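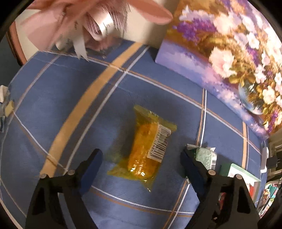 4.2 Teaching the pick by hand

The second stage of the Fledeck study moved the work of teaching the system from the engineering office to the packing staff. In the first stage, a technician placed each item under the Clokitz arm and set the grasp point on a screen. The packers at the Wamiddale site were asked to bring goods and take them away again. In the second stage, they were given hand-held grippers and made the picks themselves, one item at a time, in ordinary surroundings as well as at the packing bench.

Figure 4. View from the hand-held gripper with its fingers open on either side of a snack package in a translucent yellow wrapper. The label with the barcode runs across the right side of the package.

Small wrapped snacks were the most common item in the mixed orders and also the one that caused the most stops in the first stage. The package in Figure 4 is typical of the difficulty. The wrapper is crinkled and shiny, and the sealed ends flare out wider than the roll or cake inside. A grasp on a sealed end can lift the item, but it tends to swing, and the barcode may turn away from the reader. A grasp across the middle holds it steady but can crush a soft product if the fingers close too far. The background matters too. In Figure 4 the package lies on a blue checkered cloth, where lines and stripes give the detector a good many edges that have nothing to do with the item.

Seven packers took part. Each was shown how to open and close the gripper, how to hold it so that the item stayed between the pads before the approach, and how to mark a failed pick. No instructions were given on where to grasp. We wanted the packers' own choices, and these differed more than expected. Mei-kuen Yen, who had packed sweets and baked goods before the arm was installed, approached soft items slowly and closed on the thickest part. Others worked faster and accepted a second try. Both styles were kept in the training set.

4.3 Changes in daily work

Before the arm was introduced, a packer picked, checked and boxed an order from start to finish. With the arm in use, the first pick is made by the machine and the packer handles what it leaves behind: items it could not grip, items whose code was not read, and the final arrangement in the box. Packers described this as less walking and more waiting. Several said that the hardest part of the shift was now the short gaps, which were too brief for another task but long enough to break the rhythm.

The teaching sessions were received differently. They were held in paid hours and lasted four weeks, with two sessions per person each week. Packers could choose which items to record, and most chose the ones that had given them trouble on the line. One packer put it this way in an interview: "I know which ones it drops, so I did those." Requests to the technician for new grasp points fell during the same period – a change we attribute partly to the recordings and partly to a new shelf layout that came in at the same time. We cannot separate the two effects with the data we have.

Not all of the responses were positive. The hand-held gripper is heavier than it looks when held out over a table, and two packers asked for shorter sessions because of wrist pain. There was also a question about credit. The recordings improved the arm, and the arm had already taken over part of the picking. In the group interview in September, 59 minutes of recorded talk dealt mainly with hours, training pay and who would be asked to teach the next product range. Chun-hung Yeh, the shift lead, argued that teaching should be written into the job description and paid at a higher grade. Management agreed to the first point. The second was still open when we left the site.

We also found that the packers' view of machine errors changed. In the first round of interviews, a dropped package was usually described as the arm's fault or as bad luck. After the teaching sessions, people talked about the approach angle, the width of the opening and the shape of the wrapper. They were quicker to remove an item that they expected to fail, which kept the line moving but also meant that some difficult items never reached the arm and were not logged. Failure counts from the second stage should be read with this in mind.

The Hallgrímsson project, which will continue the work at a second site, has added a button for items removed by hand before the pick. Results from that site are not included in the present paper.

Last updated: 20 January 2026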